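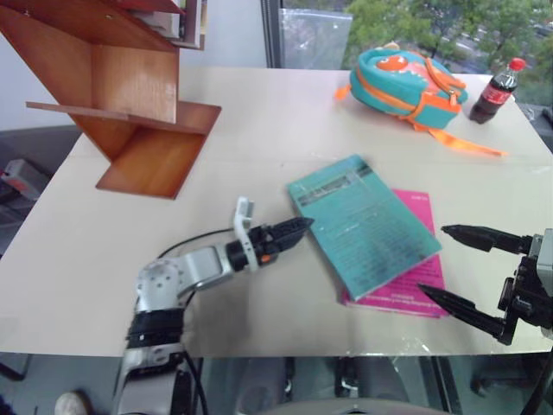 Lighting a scale model fails most often at the power supply, and the fault is usually built in before the first LED is glued down. A kit with nine lamps and a sound board draws more current when the speaker fires than at any other time, and a supply chosen for the lamps alone will let the voltage sag with every sound. The lamps dim, the board resets, and the builder blames the board. Bench layout has a part in this as well. A white tabletop is a good surface for wiring, with fine black and red leads easy to find against it, but a drink such as a small bottle of Coca-Cola belongs on another table once the hull halves are open. Sugar residue between two pads on a sound board conducts well enough to trigger a track at random.

The test subject for this article was the Tridasura, a resin and styrene deep-space tug from Clarndale in 1/72 scale. The kit has 457 parts, 66 of them clear. It was fitted with the Mishra light and sound set, which is sold separately and consists of a control board, a speaker, a prewired engine cluster and a bag of loose warm white LEDs for the cabin windows.

## Current budget

The Mishra board accepts 9 to 12 volts DC. With all lamps on and the speaker silent, our sample drew 73 milliamps. The engine start track raised that well past the rating of the small battery clip in the box. The clip is adequate for checking solder joints. For display, use a regulated wall supply with a barrel plug, center positive, and run the lead through the stand.

Each loose LED needs its own resistor. The instructions show two lamps sharing one, and in our build the pair did not match in brightness. Separate resistors cured it. We used 1/8 watt parts and slid heat-shrink tubing over both legs before closing the fuselage.

## Light blocking

Clarndale's styrene is thin at the cabin sides and glows when lit from within. Spray the interior with flat black, let it cure overnight, then follow with flat white. The black stops the leak and the white returns light to the windows. Check the result in a dark room with the halves taped together. Pinholes along the seam can be closed with a brush and the same black paint.

The engine bells are resin and need no blocking, but the bore of each must be opened by hand with a round file before the cluster will seat. Ours took three passes. Wear a mask and sand wet.

## Speaker placement

A speaker with no enclosure sounds thin at any volume. The cargo section of the Tridasura is the obvious place for it, and a closed box of sheet styrene behind the cone improved the low end of the engine track more than any setting on the board. Leave the front open to the underside grille. The molded grille is solid; drill it out with a 1 mm bit, working from the center row outward.

Mount the speaker with a bead of silicone. Super glue fogs the clear parts if the fumes are trapped inside, and it also makes a rigid joint that buzzes on the louder tracks.

## Switching

The set offers a push button or a remote. The push button is the better choice for a model in a case. The remote receiver must sit within sight of a window, and tinted glass cut its range to less than the width of the room. Both can be wired at once. The board runs whichever signal it gets first and ignores further input until the track ends.

The set is stocked by the Flirkstead hobby counter and by mail. A second version with a dimmer for the cabin circuit is listed for May.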